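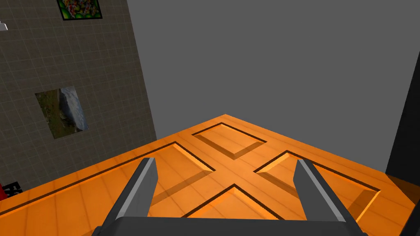
**Figure 3.** Simulated view over the open gripper, with the orange panelled surface ahead and the tiled wall to the left.

### 3.2 Rehearsing the arm before building it

The arm was put together on a shared bench at the Tadora workshop, where members book a bench by writing their names on a board and keep it by arriving early. Bellamy and Park did the printing and wiring; Holloway wrote the control code; Oyelaran supplied the motors and most of the doubt. Because a mistake on the bench costs a gear and a mistake in simulation costs a coffee, we made as many mistakes as we could in simulation first.

The simulated gripper copies the planned one in its main parts: a broad palm and two parallel fingers. We left out the cable bundle, which on the real arm behaves like a fourth author. Rooms were furnished from a free set of household models, whose makers had firm views on interior design that we did not try to correct.

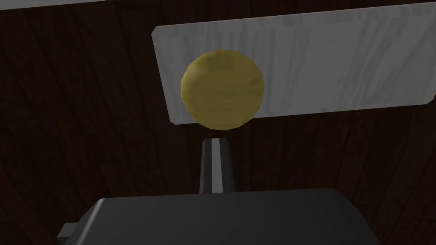

Each trial began with the fingers at a random height and ended when the control code declared itself finished, which it did with more confidence than the results deserved. We ran 3,000 trials in March. A trial was scored as a success only if the object was lifted and held for three seconds, a rule we adopted after an earlier version gave full marks for knocking things onto the floor.

Two settings mattered more than the rest. The first was the friction of the finger pads. Our early value came from a Plastgate data sheet for a rubber we never managed to buy, and it made the gripper look gifted. We replaced it with a value measured on the bench by tilting a plank until a pad slid off.

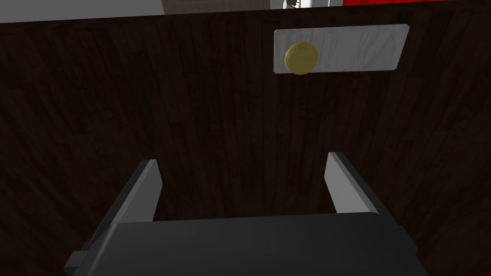 The second was the delay between a command and the motor's reply. On the bench we measured 30 milliseconds with nobody else in the workshop and 50 when the laser cutter was on the same supply. We used the longer figure throughout, the laser cutter being very popular.

Large flat pieces were kept in the scenes as obstacles. They are dull to a person and a serious matter to an arm, which must plan its way past them with both fingers spread and no sense of embarrassment.
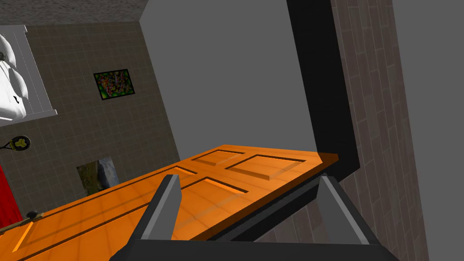
**Figure 4.** Simulated view with the fingers open and the orange door lying across the lower part of the room. Two pictures hang on the tiled wall.

With both settings corrected, the success rate fell sharply and the bench results began to agree with it. We count this as progress, although Oyelaran asked that the earlier graph be kept for sentimental use. Bench trials are covered in Section 4.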